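Chore Automation FAQ
Last updated 7 September 2022

Can a robot arm clear a kitchen counter yet?
In part. Picking up one known object from a fixed spot is routine. Clearing a counter of mixed items is still a research task. In our simulated runs at Barneck, the arm gets 210 seconds per counter.

Which objects cause trouble?
Thin ones, mainly. A spoon lying on marble gives two fingers very little to close on. Paper towel rolls have an easy shape, but they deform, and a dustpan behind the roll limits the approach angles.
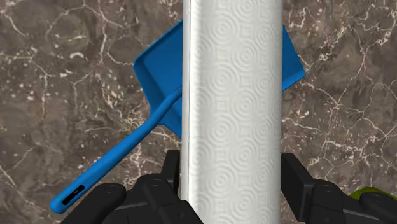 Grip width is set before contact. Too narrow and a finger strikes the roll; too wide and it hits whatever is next to it. Skestier, our grasp planner, scores 24 candidate grasps per object and discards any that collide.

Why test in simulation?
Cost and repeatability. A layout can be reset exactly, and a failed grasp breaks nothing. Friction and soft materials are modeled poorly, so results for sponges and bread should be read with caution.

What does a test layout contain?
Household items of mixed size and stiffness, with a fixed-base arm at one side of the counter. 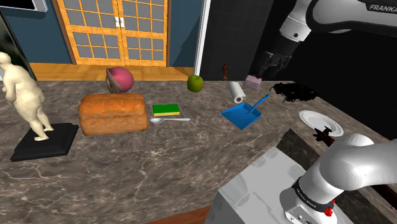
Reach is checked first. Items at the far end may be outside the workspace, and those are logged as skipped and left out of the grasp score.

What is the current success rate?
77 percent per object on the Skarnon layouts. A full counter requires every pick to succeed, so the rate per counter is much lower.

Does the arm wipe the counter too?
No. Wiping needs force control, planned for version 5.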